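Jan 22, 2018
Posted by Debashish Weerakoon

Arm trips with force fault 548 on the knob task, Zokel cell. Started after the Hiris update.

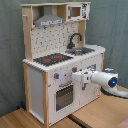 Fault clears on reset and returns within 4 runs. Contact is at the front panel just under the countertop, by the right-hand knob, so I checked the force limit first. It was set to 70.

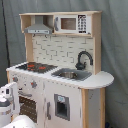 Rathnayake asked whether the update had reloaded the old tool offset, and said to compare it with the April backup.

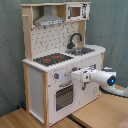

Offset was wrong. Restored it from backup 1035. I also added a slow approach for anything below the countertop edge, where the fingers come in close to the cabinet door. Ticket stays open.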